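Progress report: Flostcombe Community Kitchen, cutlery and small equipment
Prepared for the Walasen Fund by Sorcha Halliday
Period covered: from award to the end of August

Where the money has gone

You gave us $1,621 to sort out what the application politely called "tableware provision." We have spent $1,166 of it. The largest share went on plates and bowls from Pollock, which match, and which have made the Tuesday-night look of the place (every night used to have it) a good deal less like a yard sale. The rest bought drying racks, lidded storage tubs and a label maker that has so far been used mainly to label the label maker.

The cutlery has not been replaced, and I would like to explain why before you reach the budget table and start writing in the margin.

The cutlery question

Our original plan was to buy 110 plain steel settings from Kaltow and retire everything in the drawers. Everything in the drawers had arrived by donation over the years, and people do not donate cutlery in sets. They donate what is left of a set after a divorce, a house move and a garbage disposal. I had assumed the diners would be glad to see it go.

We asked them, as your guidelines encourage, and they were against it. Several people have a spoon. I don't mean they own one; I mean there is a spoon they look for, and if somebody else has it there is a mood at that table until dessert. So we changed the plan to a sort: keep what is sound, pull what is bent or doubtful, and order plain steel only to fill the gaps. I wrote to you about this at the time and you were very decent about it.

The sort is under way. It has been slower than I expected, chiefly on account of the knives, forks and spoons all having to be looked at one at a time.

Cutlery out on the white table during the sort.
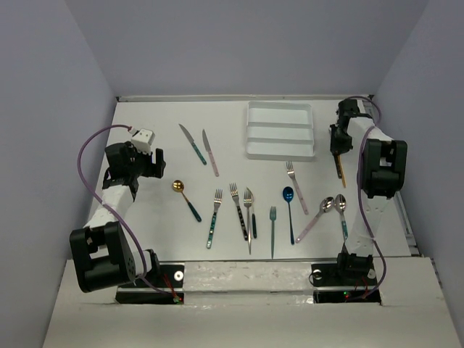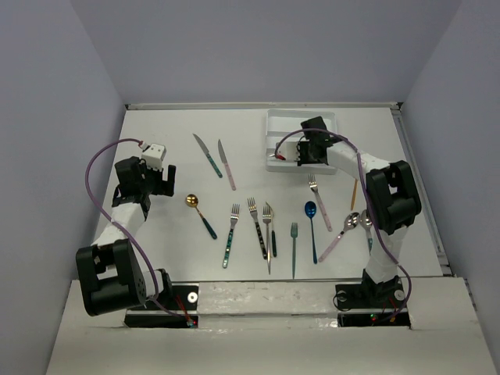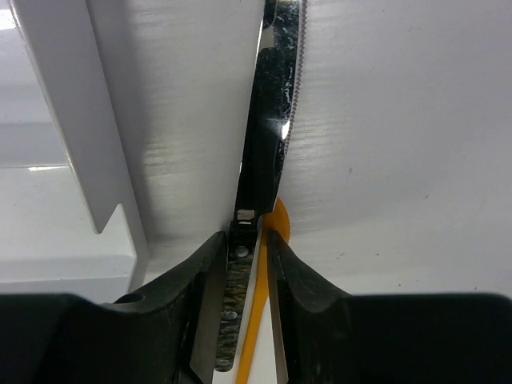
Our rules for what stays are short. It has to be in one piece, with a handle that doesn't wobble. Tines should point in broadly the same direction. Color is no obstacle, which is just as well: the teal-handled and pink-handled knives have both found supporters, and so has anything gold. I had hopes of quietly losing the camouflage knife with the serrated blade, on the grounds that it looks ready to go deer hunting without us, but the rivets passed inspection and I was overruled. It will live with the kitchen tools and not on the tables.

Other progress

The serving counter now has 4 tubs, one each for knives, forks, spoons and "ask Sorcha." The last fills fastest. Setting up for supper used to involve one person walking back and forth to the drawers until everyone could eat, and it now takes a single trip with the tubs on a cart. The old drawers have been scrubbed out and given over to dish towels.

The new racks fit beside the sink, though I measured for the wrong side of it and we had to move the bread bin. The bread bin is now by the door. I have had comments.

What has not gone well

The first box of bowls from Pollock came with several chipped. They were replaced without argument, but we served soup in mugs in the meantime, and some people now prefer it that way and are asking for mugs.

I also underestimated the number of teaspoons that leave the building. We have no theory that doesn't accuse somebody, so the gap-filling order will simply be heavy on teaspoons.

Money remaining and what we ask

The balance will go on the smaller Kaltow order once the sort is finished and we know what we are short of. I would rather order once than twice, as their delivery charge is the same for a box of forks as for a full crate. If anything is left after that we would like your permission to put it toward a second cart. The present one has a wheel that pulls to the left, and the left is where the coffee urn is.

Receipts are attached in date order, apart from the one for the label maker, which got wet and is attached as well as it can be. I'm in the kitchen most afternoons from three o'clock if you would like to come by and see the tubs. Supper is at six, and you would be welcome to stay for it and choose a spoon.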